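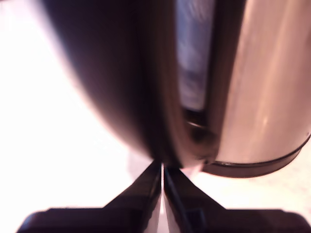 Karkine kettle

Home | Gallery | Stores | Repairs | Contact

The Clestthorpe kitchen was refitted in stages, and the smaller items were left until last. This page covers the counter-top equipment. Notes are by Fionnuala Doherty, with measurements by Nkrumah Aryee. Entries were last checked on Mon 31 July.

The dark part is near-black on one side and deep reddish brown on the other, with a slightly lighter rim. The body is smooth silver metal with a dark brown band at the base.

Stores no. 573. Net weight on the bench scale is 1270 g, taken with the lid on and nothing inside. The entry in the old register gave no weight at all.

Polished metal shows every fingerprint. Wipe with a damp cloth and dry at once - no scouring powder, no wire wool. The dark parts can be washed with ordinary washing-up liquid, but should be kept away from the hob.

Descale monthly where the kettle is in daily use. The water at Clestthorpe is hard, over 200 mg per litre at the last test, and scale forms first at the seam between the base and the wall. Citric acid works well enough. Rinse twice.

Shelf position: left-hand bay, second shelf, next to the Asten toaster. The shelf has 86 mm of clearance behind the kettle with the handle turned outwards, and rather less with it turned in. Please return it handle outwards.

Spare lids and filters are kept in the Kubiak drawer unit, bottom drawer, in labelled bags. Two of the filters are the old pattern and do not fit this model. They will be removed in August.

Corrections to stores numbers should go to Fionnuala Doherty, with the shelf position quoted.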